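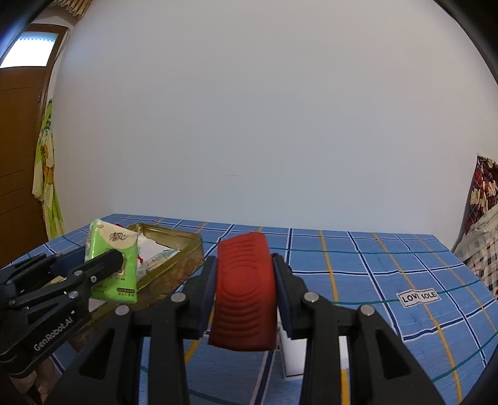

Re: [handheld-collect] Draft 3 of the tabletop rules, section on packing tasks

On the Jilora list a member wrote:

> Draft 3 says an item must be "gripped securely at its widest point."
> Our people at Hallwood read that as the widest point, always. Can we
> get a rule that fits both a bar of soap and a pouch with a tassel?
> Also, do we really need 8 pages?

No, we don't need 8 pages. I wrote five of them, so I'm allowed to say so.

The grip rule goes. "Widest point" was meant for boxes, and it came over from the old Irnell bench guide, whose authors had apparently never met a household object. Proposed wording for draft 4:

4.1 Close the jaws on two opposite sides, with the pads flat where the shape permits.
4.2 Keep printed labels facing outward if the task can be done that way. Don't twist the wrist into a knot to manage it.
4.3 One item per gripper. The second gripper may hold its own item or wait, but it stays out of the path of the first.
4.4 Soft items (pouches, scrunchies, anything fluffy) get the lightest squeeze that lifts them.
4.5 The container stays put during an episode. If you bump it, stop and mark the take.

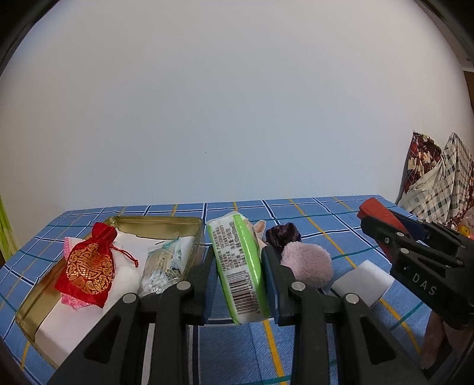 Soap between the jaws, second gripper off to the right, tin on the left.

On 4.3, Dubey asked for a minimum gap between grippers and suggested 80 millimeters. I'm against it. Operators will not carry a ruler, and I don't want to be the one reading 49 comments on where a gripper ends. "Out of the path" will do.

Still open: patterned tablecloths. Draft 3 says "neutral surface preferred," a phrase which has so far persuaded no household to change its tablecloth. I'd drop it and ask people to record the surface in the session notes — plaid is a perfectly good answer.

Objections to the list by the end of January, please. Silence counts as agreement, and grumbling off-list counts as silence.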